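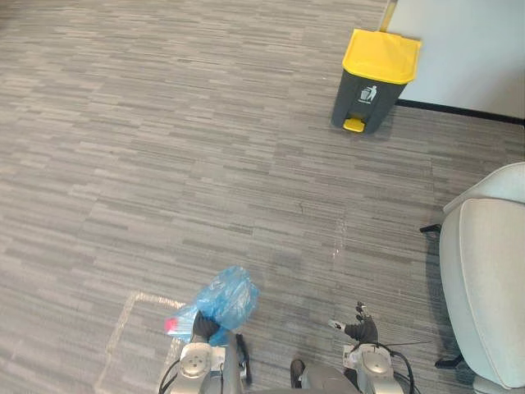
Girkano's carpet tile plant outside Gezer opened to visitors on Saturday, and I took the 10:30 tour with Chrysoula Tzavaras of the finishing department. The line runs yarn creel, tufting, backing, curing oven, die cutting. Tiles are cut 50 cm square and packed 17 to a box. The office floor is laid in a gray stripe with short dashes in three shades, a pattern that hides seams well and shows lint badly.

Backing is the slow step. Compound goes on at 56 meters per hour on the older line, and the oven takes roughly 200 seconds to bring it up to temperature. Iestyn Probert runs the test bench: tuft bind, castor chair, dimensional stability. Offcuts are baled and sold to Ekport. The dye house was closed to visitors.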